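Dec 22, 2002

Workshop notebook, Treleswood, back bench

Picked up from where Marlies left off in the gray binder. Her last page ends halfway through the list for the travel case, so I started the case over and didn't try to guess what she meant by "tube side, as before."

Yellow table first. Wiped it down and let it stand while I sorted the drawer. The finish is holding up better than the one at Kerholm, which went cloudy after a month of the same cleaner. We are still on the diluted stuff here, 12 ml to the bottle. Please don't top it up from the big container without measuring. The holes in the top keep collecting crumbs and thread ends. I went at them with a toothpick. A plug would be better if anyone has dowel that fits, but leave the round one open until Carvalho has said whether the clamp post goes back in.

Black cloth behind the table: still creased. I steamed the left half in the morning and it made little difference. It needs to come down and go over a rail overnight, and I am not doing that with the letters on it. The foam letters are from the open day and they stay up through March, so the creases stay too. One of the letters had come loose at a corner. Pressed it back, no glue. If it drops again use the hook dots from the second drawer. Hot glue marks the cloth.

The case. Zippered, two compartments, light blue trim, dark gray lining. This is the one we settled on after the flat roll-up kind, which nobody could repack without laying everything out again. I wanted to know three things today: whether the small side is any use, whether the divider stays where it should, and whether the case can be left open on the table for packing without closing on itself.

Order of packing as tried in the morning:

Large side first, soft things at the bottom, then the hard ones. Small side last. Result was poor. By the time I got to the small side the large side had bulged and pushed the divider over, and the tube had to be forced in at an angle. Took everything out again.

Order as tried after lunch:

Small side first, with the tube upright, crimped end up. Then large side. Much better. The tube holds the divider from the narrow side while the other side is being filled. I would write this into the packing sheet as the standard order unless somebody objects.

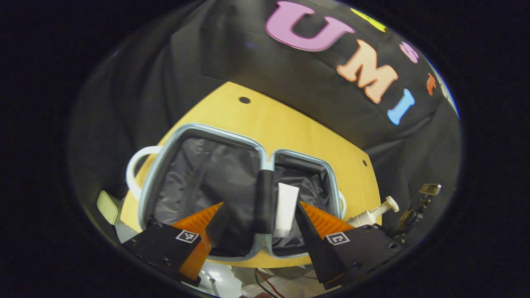
Case open on the yellow table, white tube standing in the right-hand compartment against the divider.

Notes on the tube. Crimp up is easier to get hold of, since the flat end gives you something to pinch. Cap up looks neater but the crimped end then folds under and the tube sinks into the lining. Marlies had it cap up on her sheet and crossed it out, so I assume she found the same. It leans a little whichever way it goes in. I stopped correcting the lean after a few rounds, it makes no difference to closing the zipper.

The lining is slippery. Good for getting things out, less good for anything that is meant to stand. I tried a square of felt in the bottom of the narrow side and the tube stood straighter, but the felt rode up as soon as I pulled the tube out. Could be tacked at the corners. I would rather not put a needle through the lining of this one. There is an older case on the shelf at Sandomcombe with a torn pocket that would do for a trial.

The divider is only held where it is held, and the rest of it moves. Fine for our purpose. If the packing sheet is going to say "left of the divider" and "right of the divider" then it should also say which way round the case is on the table. I had it with the narrow compartment on the right all day. Turned round, every instruction on the sheet is backward, and I am fairly sure this is what went wrong with the November sheet.

Handles. Leave them out to the sides while packing. I folded the left one in once to get it out of the way and it ended up under the toothbrush holder, and I had to unpack to free it. Add a line to the sheet.

Staying open: it does, on this table. Zipper pulls should be run all the way round before starting, otherwise the lid creeps. I left it open and empty for 60 minutes while I did the drawer labels and it hadn't moved. Packed on the large side only, it tips slightly toward the weight, nothing to worry about.

Weight, for the binder: case fully packed came to 749 g on the kitchen scale. The limit we set ourselves was higher than that, so there is room for the second washcloth. I'd put the washcloth in the large side, folded flat on top, and not down the side where it fights with the zipper.

Drawer labels: done for the top two. Third drawer is still a mix of hook dots, thread, spare zipper pulls and whatever came back from Kerholm in the envelope. I didn't open the envelope. The label tape ran out partway through, there is a new roll on order.

Price note, mostly for myself. Carvalho asked what a full set of cases would come to. The quote is 400 for the batch with the light blue trim. Plain trim is cheaper but the pale edge is a real help, you can see at once where the opening is against the dark lining. I'd pay for the trim. Told him I would put that in writing, so this is me putting it in writing.

To do:

Rewrite packing sheet with small side first, tube crimp up, narrow compartment to the right, handles out.
Ask Marlies Kaufmann what "as before" referred to, and whether her sheet was made with this case or the roll-up.
Felt trial in the old case from Sandomcombe.
Find dowel for the small holes in the table.
Third drawer.

One more thing on the table height. With the case open I was reaching down into the narrow side with my wrist bent most of the afternoon and felt it by the end. Either raise the table on the blocks or sit on the low stool. I tried the stool for the last few rounds and it was better, but then the far side of the large compartment is hard to see into. Blocks next time. They are under the sink.

Left the case on the shelf, zipped, unpacked. Contents are in the tray next to it with the old sheet on top. Don't use the old sheet.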